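Speaker notes: school meal debt and the families just over the line
Shiela Abella, for the Cruzado neighborhood evening
Please keep these with the sign-in sheets. I will wander off them, I always do.

Opening (take your time, let people find seats)

Good evening, everybody, and thank you for coming out. I know what it takes to get out of the house at this time of day with supper half done and somebody's homework still on the table, so I'm grateful to every one of you. Thank you to Rosaire Chan for the room and for the soup, and please do take some home in a jar if there's any left.

I want to talk tonight about lunch. It sounds like a small thing. When Rhea Dela Peña first asked me to speak she said, "Talk about what you see every day," and what I see every day is children going through a line with a tray and typing a number into a keypad. I worked that line for a good long while before I moved into the office, and I can tell you that a child knows what that keypad is going to say before the grown-up does.

(Pause. Ask how many people have ever had a balance letter come home. Raise my own hand first so they don't feel funny about it. I did get them, when my two were little.)

What meal debt is

I'll explain how it works, and those of you who've been through it can be patient with me. A family fills out a form. Depending on what they earn and how many people live in the house, the child gets lunch free, or at a reduced price, or the family pays the full price. When the account runs dry the child still gets fed at our schools, and I'm proud of that, because it wasn't always so. But the cost goes onto the account, and it sits there and grows, and by March there are families who won't open an envelope from us.

Now, I used to think that the families with the biggest balances would be the ones with the least money. That was my honest guess. What I found when I moved to the office was that the poorest families mostly had their forms in, often because they were already signed up for some other kind of help and it carried over. The balances belonged to people just above the cutoff. Two parents working, or one parent working two jobs, and a little bit of overtime at the wrong time of year.

(Tell the Gurkness story here. Keep it short, Shiela!)

Some of you remember when the Gurkness plant was running a second shift and people were glad of it. There was a mother in my line, and I won't use her name, who picked up extra hours before the holidays. She filled out her form using the stubs from those weeks, because those were the stubs she had in her purse. On paper she earned too much for any help at all. After the new year the hours went back down, and she never thought to fill out the form again. Why would she? She'd been told no. Her boys ate lunch at full price through the spring and she owed us more than her electric bill.

She could have applied again the same week her hours were cut. You can apply any day of the school year. If you only remember one thing from me, or one thing besides the soup, let it be that. Any day of the school year.

What it does to the children

I want to go slowly through this part.

Children are very good at arithmetic when it comes to their parents' worries. I had a little girl, 8 years old, who started telling me she wasn't hungry. She'd come through with her friends and take a carton of milk and say she'd had a big breakfast. I believed her for 3 days, and I'm still sorry about that. She had seen the letter on the counter at home and she'd decided on her own to stop adding to it. Her mother had no idea. When we finally got them both in a room, they cried and I cried, and the principal had to go and find the tissues.

I've also seen the older ones stop coming to the cafeteria at all. They'll sit in the library or hang around the gym doors. A teenager would much sooner be hungry than be the one whose number makes the cashier stop and look up. We've changed the screen so it doesn't beep anymore. It took us much too long to do it, and I want to thank Rodel Agbayani, who kept asking at every meeting until it got done.

(Rodel will be near the back. Wave at him. He'll hate it.)

What we tried

We tried sending more letters. I'm sorry to say we tried sending them on brighter paper. You can imagine.

Then we tried telephoning, and that went better, although it depended a great deal on who was making the call. When the call began with the balance, people hung up or got sharp with us, and I would have too. When it began with, "I wanted to check whether anything has changed at home with work," people talked. Sometimes they talked for half an hour. Cherry Mae Lacson made most of those calls last winter, in English and in Tagalog and in a sort of cheerful Spanish that she apologizes for every time, and she kept a notebook of what people told her. I asked her if I could share a little of it and she said yes.

What she heard most was that the form was confusing. People didn't know whether to count a grandmother who lives with them but has her own small pension. They didn't know whether to list a grown son who sleeps on the couch and buys his own food. Several thought that applying would get them in trouble over something else, with the landlord or with immigration, and they'd been carrying that fear by themselves. One father believed that if his children ate free, some other child would go without. He'd been paying full price out of kindness, and he couldn't afford it.

(Stop here. Drink some water. Let that last one sit for a minute.)

So we started sitting down with people. We set up a table in the Zallico grocery, next to the customer service counter, with 2 chairs and a stack of forms, and whoever wanted help could get it while their ice cream melted. I thought we'd be ignored. We ran out of forms the first evening and I had to drive back to the school for more.
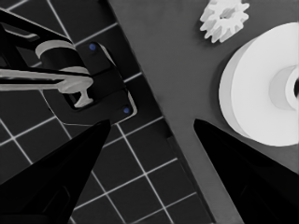 The thing I learned at that table is that people will tell you their business quite readily if you're sitting beside them with a pen and you aren't in a hurry. I'd been on the other side of a counter for so many years that I'd forgotten it. A man would start out saying he was just picking up a form for a neighbor, and by the time we got to the second page it would be his own name going in the box, and I learned to keep my eyes on the paper and just say, "And how do you spell that?"

What I'm asking for

First, I'd like help at the table. Rhea has a sheet by the door. The shifts are short, and we will train you, and you don't need to be good at math. If you speak a language besides English, I'd love to have you, and if you don't, I'd love to have you too. We need 5 more people before the fall forms go out.

Second, I'd like you to talk about this with your neighbors in an ordinary way. Mention it at the bus stop. Mention it at church, or over the fence, or wherever it is you do your talking. Say, "My hours got cut and I filled out the form again," if that's true for you. It does more good coming from you than from anyone with a school badge on.

Third, there's the matter of the old balances. A church group over on Ondudska Street very kindly paid off a whole elementary school's debt last year, and I wrote them a thank-you letter that ran to three pages. I would never turn that down. But the same families were owing again by spring, and I think we have to be truthful with one another about that. If you have money to give, please give it, and please also come to the meeting when the district talks about serving lunch free to every child in the building. Some of our schools may have enough families signed up for other help to qualify. Nearby districts have done it. I'd like ours to look at it seriously and to say out loud what it would cost.

(If somebody asks about taxes, don't get flustered. Say I don't have the figures with me and I'll get them. Then get them!)

Questions

I'll stay as long as you like. If you'd prefer to ask me something privately, I'll be over by the coats, and I've got blank forms in my bag and a couple of pens that work. Cherry Mae has more in her car.

(Remind everyone: bring the jars back to Rosaire when you're done with them. Stack the chairs along the side wall. Turn the urn off.)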